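Two-finger gripper slips on round knobs — softer pads or a different gripper?

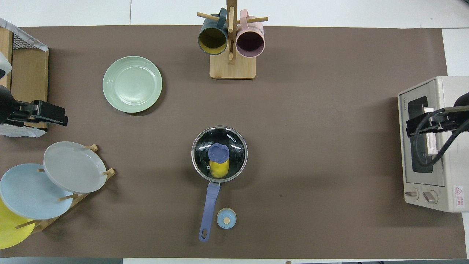
Posted by jestano_bench, Sun 6 May

I'm comparing two sets of fingertips on a two-arm setup with kitchen items. Plates and mugs are fine with both. The trouble is lids and knobs. With the hard tips the saucepan lid knob turns in the grip as soon as the arm lifts, and the lid tilts. With the Alta rubber pads it holds, but the pads are thick and I can't get them in behind a plate in the rack. Over 166 tries so far and the pads win on the lid every time. Is there one tip that does both, or do people swap?

Rullham

We swap. It takes five minutes and you need to redo the tool offset afterwards, otherwise every height is wrong by the thickness of the pad. If you must have one tip, put thin silicone tape on the inside faces only and leave the ends bare. It wears quickly on wooden racks, so keep a spare roll.

Before you buy anything, check the angle you come in at. A notched knob holds much better if the fingers sit in the notches, and a wrist camera will help more there than a new pad.

tarar_2344

tape is ok but drop the closing speed first, mine was knocking the lid sideways before it had hold of it

Jestano user 1880

I gave up on knobs and bought a three-finger gripper. Good on lids, poor on plates. Dearer too, and the cable gets in the way when the arm is over the oven.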